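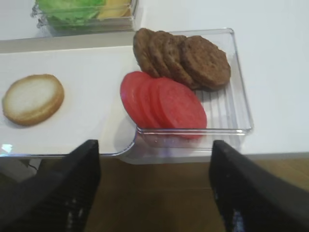 厨房与餐桌

汉堡日的面包换了，顺便讲讲面包为什么会湿

2023年3月21日

从本月起，Reltetti食堂汉堡日用的圆面包改由Steyn面包房供应，原来的冷冻面包停用。订餐价格不变，供应时间不变，素食饼照旧需要提前登记。

换面包的起因是一月份收上来的意见卡。那个月共收到151张，提到汉堡的占了大半，其中写得最多的一句话是“底下那片湿了”。也有人写肉饼偏咸、番茄没有味道、排队太长，这几件事后面会分别说到。

先说底面包。汉堡的底面包承受的东西最多：肉饼的油和肉汁往下走，番茄的水往下走，酱也往下走，再加上手指捏着的力气，吃到一半就散开是常见的事。家里现做现吃，从夹好到入口没多久，问题不明显。食堂里做好的汉堡要在出餐台上等人来取，有些还要装盒带回办公室，中间的时间一长，面包芯就会吸水。

Elsie Dawber负责食堂的热菜，她在二月把原来的面包和几家面包房的样品放在一起试过。试法很简单，同样的肉饼，同样的酱，夹好之后放着，隔一阵切开看一次。冷冻面包的芯很松，孔大，水一碰到就渗进去。Steyn的面包芯密一些，切面摸起来紧实，同样放着，底面还能拿得住。另外一家的面包更结实，但是嚼起来费劲，试吃的人不喜欢，没有选。

面包本身之外，切面的处理也有影响。把切开的那一面朝下，在干的热铁板上压一会儿，表面会结一层薄薄的硬壳，水和油穿过去就慢得多。铁板上抹黄油会更香，颜色也更匀，不过黄油放多了，面包自己先吃油，拿起来反而软。食堂现在的做法是铁板擦一层很薄的油，只烤切面，外皮不碰铁板。烤好的面包要切面朝上晾着，不要叠放。叠放的话热气出不去，刚烤出来的硬壳又会被自己的蒸汽泡软，前面的工夫就白费了。

很多家庭做汉堡也在这一步出问题。面包从烤箱里拿出来，顺手盖一块布保温，几分钟后再拿，已经软塌塌的了。如果一定要保温，可以放在烤架上，底下留空，烤箱开最低一档，门留一条缝。

关于夹料的顺序，食堂内部讨论过好几回，意见一直不统一。有人主张生菜垫底，理由是菜叶能挡住肉汁。有人主张肉饼直接放在面包上，菜都放在上面，这样咬下去先是肉的味道。Ánh Bạch在冷厨，她的看法是两种都可以，关键看番茄放在哪里。番茄片如果紧贴着面包，不管上面还是下面，那一片面包一定会湿。把番茄夹在肉饼和生菜之间，水有生菜接着，情况会好很多。目前出餐台的顺序定为：底面包、酱、肉饼、番茄、生菜、洋葱、顶面包。想换顺序的可以在取餐时说一声，忙的时候未必能照顾到，请谅解。

酱也有隔水的作用。蛋黄酱一类含油多的酱涂在切面上，相当于给面包刷了一层油膜。番茄酱和芥末酱里面水多，直接涂在面包上效果相反。家里做的时候可以先涂薄薄一层蛋黄酱，再把番茄酱挤在肉饼上面。不吃蛋黄酱的人可以换成软黄油，或者干脆把面包烤得深一点。

接下来说番茄。意见卡上写番茄没有味道的人不少，这个批评是对的。冬天的番茄从远处运来，采收的时候还是硬的，颜色可以在路上变红，香味却长不出来。我们问过Taltby附近的种植户，本地温室的番茄要再过一段时间才有稳定的产量，价格也要等到那时候才合适。在此之前，食堂继续用现在的番茄，但改了几个处理办法。

第一，番茄到货以后不进冷库，放在阴凉的架子上。冷藏的番茄香气会减弱，果肉也容易变得发面。已经熟透、当天用不完的才放进冰箱，用之前提早拿出来回温。

第二，切片之后撒一点盐，平铺在垫了厨房纸的盘子上，过一会儿再翻面。盐会把一部分水引出来，厨房纸吸掉，剩下的番茄味道浓一些，也不那么容易弄湿面包。盐不要多，肉饼本身已经有咸味。

第三，切的厚度。原来切得太薄，一夹就碎，水全跑出来了。现在改得稍厚一点。切番茄请用带齿的刀，普通的菜刀如果不够快，会先把皮压破再切下去，番茄片的边缘就烂了。番茄横着放，沿着赤道的方向切，籽腔会比较均匀地分在每一片上；竖着切的话，有的片全是籽，有的片全是硬芯。蒂部和底部的两小片不适合夹汉堡，我们留下来煮汤。

肉饼偏咸的问题，Elsie Dawber查了配方，发现盐是早先拌进肉馅里的。盐拌进肉馅以后放得越久，肉里的蛋白质就越黏，煎出来的口感接近香肠，紧而弹，同时咸味也显得重。现在改成成形以后、下锅以前在表面撒盐，肉馅里面不再放。胡椒照旧。改过之后肉饼的质地松了一些，有人喜欢，也有人觉得不如以前有嚼劲，欢迎继续写意见卡。

家里做肉饼可以参考下面这个做法。牛肉馅选带一点肥的，太瘦的煎出来发干。从冰箱里拿出来就成形，手上沾点凉水，轻轻拢成团再压扁，不要反复摔打。饼的直径要比面包大一圈，受热以后会缩。中间用拇指按一个浅坑，煎的时候就不会鼓成一个球。锅要先热透，饼放下去以后不要急着动它，等底面自己松开再翻。翻面之后不要用铲子压，压出来的那些汁水就是留给你吃的部分。煎好的肉饼先放在盘子里歇一会儿，让多余的油和汁流下来，再放到面包上。很多底面包湿掉的情况，其实从这里就能避免一大半。

绞肉要煎透，这一点和整块牛排不同。整块肉的细菌主要在表面，绞过以后表面的东西就混到里面去了。家里有探针温度计的，请从侧面插到饼的中心去量。没有温度计的，切开一个看看也行，不过颜色不完全可靠，有的肉没熟透就已经变色。给小孩、老人和孕妇做的时候不要留红心。生肉用过的盘子和夹子不要再去碰熟的肉饼，也不要碰切好的番茄和生菜，这些是直接入口的。

备料的保存也常有人问。要请客或者带去野餐的话，面包、肉饼、蔬菜请分开装，到地方再夹。番茄片用有盖的盒子，盒底垫纸。生菜洗好以后一定要甩干，叶子上的水同样会跑到面包里去。生洋葱可以在凉水里泡一泡，辣味会淡，之后也要沥干。煎好的肉饼如果不是马上吃，尽快放凉进冰箱，吃的时候重新热透。面包在室温下装袋就好，放冰箱里反而老得快；几天内吃不完就冷冻，用的时候直接从冷冻室拿出来，切面朝下放在锅里慢慢烤。

事先切好的面包容易干，整只带去，到时候再切，要好得多。切的时候刀放平，一只手压住顶部，慢慢拉，底片留得稍厚一点。底片太薄是另一个常见的毛病。有些面包买来就是切好的，底片只有薄薄一层，这种情况下烤得深一些，酱少放一些，趁早吃掉。

Senan Tully写信来问，素食饼是不是也可以照这些办法做。多数可以，但有两处不同。豆子做的饼水分多，容易在锅里散开，成形以后最好在冰箱里冷一阵再煎；另外它不会像牛肉那样缩，直径做得和面包一样大就够了。素食饼一般比较软，面包太硬的话，一咬下去馅会从旁边挤出来，所以面包只要烤到表面微微发干就可以。他还问了蘑菇。大的平菇或者褐菇可以整片煎，先不放油，把水煎出来再放油和盐，煎到边上有点焦。没有把水煎掉就夹进面包，后果可想而知。

排队的事情由Sointu Huttunen在处理。从下个汉堡日开始，出餐台分成2条线，一条只取标准配料，另一条给需要改配料或者有过敏情况的人。标准线的汉堡会提前烤好面包、备好蔬菜，但肉饼还是现煎现夹，不会提前夹好放着。最忙的一段时间从12点开始，能错开的请尽量晚一点来，等的时间会短不少。上一次汉堡日队伍最长的时候，有人等了超过3节楼梯那么长的一段路才走到门口，这一点我们知道，也确实应该改。

过敏信息更新如下。Steyn的面包含小麦、牛奶和鸡蛋，表面不撒芝麻，但面包房同时生产芝麻面包，不能保证完全没有接触。对芝麻严重过敏的同事请不要选用，可以登记另外的主食。不含麸质的面包仍然单独存放，单独用一块小铁板烤，夹子也是分开的。需要的人请在前一天中午以前登记。蛋黄酱含鸡蛋，芥末酱含芥末，素食饼目前的配方含大豆。成分表贴在出餐台旁边的墙上，也可以向当班的人要一份。

用剩的面包怎么办，也有几位同事问到。食堂现在把隔夜的面包切成小块，拌一点油和蒜，低温烤干，放在汤和沙拉旁边自取。再干一点的打成面包屑，做炸鱼的外皮。家里如果剩下一两个，可以撕碎泡在牛奶里，挤干以后拌进肉丸，肉丸会软一些。也可以切片铺在烤盘里，上面浇蛋奶液做成布丁，甜的咸的都行，咸的可以放奶酪和前面说的番茄头尾。

接下来几个月的安排：汉堡日照旧每月两次，鸡肉饼继续停一段时间，等新的供货谈妥再恢复。酸黄瓜换成厨房自己腌的，比原来的酸，甜味少，第一批数量不多，先到先得。本地番茄上市以后会在这个栏目里通知，到时候冷厨还打算做一次番茄沙拉，用几个不同的品种，具体哪几种要看种植户那边的收成。

Skimatico订餐页面上的汉堡日选项已经更新，新增了“番茄另放”一栏。带走吃的同事建议勾选，番茄和酱会装在小盒里，回到座位再夹。盒子吃完请冲一下放回收架，不要和纸巾一起扔掉，上个月的回收架里有不少盒子没法再用。

意见卡还是放在餐具台的木盒里，写给Tia Blackburn收。字请写清楚一点，有几张实在认不出来。希望回复的请留下分机号。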